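Martim Amaral opened the meeting of the Monutholm Quilting Circle with a very warm welcome to everyone, and especially to the two new faces from across the river (do please come back, there is always cake!). The last minutes were read and agreed without any changes.

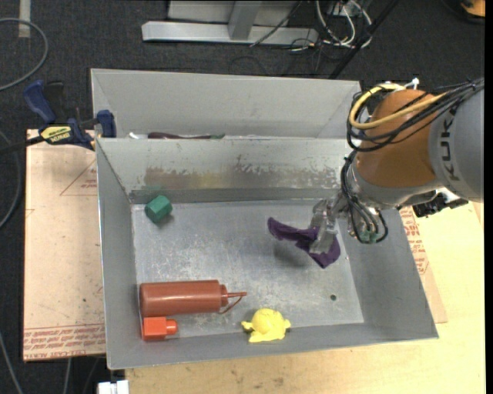 Monutholm, May 2021

The fabric swap brought in $118, a lovely result, and our thanks go to all who baked and carried tables. We talked for quite a while over the October show and settled on 30 quilts, with one corner kept for the Bragança bedspreads. Martim will write to the hall for the key.

Dues stay at $8. The meeting closed after tea.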